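Three weeks with the Herix two-arm kit

So I finally did it. After moaning on here since February about how every robot arm review is either a glossy advert or a wall of numbers, I got my hands on a Herix starter kit and have been living with it ever since. Two arms, two grippers, a box of brackets and more cable than I knew what to do with.

I should say how I came by it. Oriana Urrutia at Fullia (they rent kits out as well as selling them) read my grumpy post about the last one I tried and offered me a loan with no strings. I paid the deposit like anybody else and I'm sending it all back at the end of the month, slightly sadly.

What you get

The kit is sold as a pair and the price is £3,003, an oddly exact number that I've stopped trying to understand. For that you get both arms, both grippers, the power supplies and a year of Kaline, the software you teach it with. After the first year Kaline costs 20 quid a month. I don't love that! You can carry on using it without paying, but you lose the shared library, and the library is where most of the good stuff lives.

If you'd sooner rent, Fullia do the lot for £400 a month with delivery in. For a school or a small workshop that wants to try before spending proper money, I think that's fair. For me at home it would be madness, but I did look at it twice.

Setting up

The arms themselves went on quickly. The cables did not. They run along the outside of each arm, and you have to leave enough slack for the wrist to turn without leaving so much that the loop catches on whatever you're trying to pick up. The booklet gives this one line. I had it wrong on the left arm for a whole evening and kept blaming the software (sorry, Kaline). Tie them loosely, move the arm by hand through everything you plan to do, then tighten. That's my one piece of hard-won wisdom.

Kaline is friendly once you're in. You guide the arms through a job, it keeps the run, and after enough runs you ask it to have a go on its own. The screens are plain and the buttons say what they do. My only real moan is that it names every run with a string of letters, so finding last night's good one means opening them one after another like a very dull advent calendar.

Clothes, the hard bit

Blocks and cups are easy and I got bored of them by the second day. What I wanted to know about was clothes, seeing as Cuadros, the add-on pack for fabric jobs, is what Fullia push hardest in their emails. Hangers are the big one. A wire hanger is thin and springy, and the cloth never lies the same way twice, so you need both arms on the job. I've had the best luck with one gripper at each end of the bottom bar, where there's a nice straight bit to hold, leaving the sloping shoulder wires to sit inside the garment. Bright colours help me as well, purely for seeing what on earth is going on.

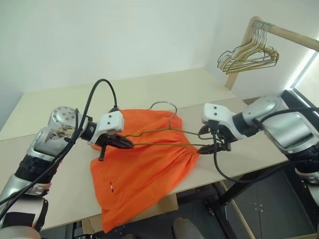 Would I buy one?

Not at home, no. If I had a workshop and somebody patient to share it with, I'd be very tempted, and I'd take the pair over any single arm I've used. Cuadros I'd leave until they've written a better guide for it, as I learned more from messing about than from theirs.

I gave it 3 tries with a pillowcase too and I'm saving that story for next time. If you've got a Herix already, please tell me in the comments how you've done your cables!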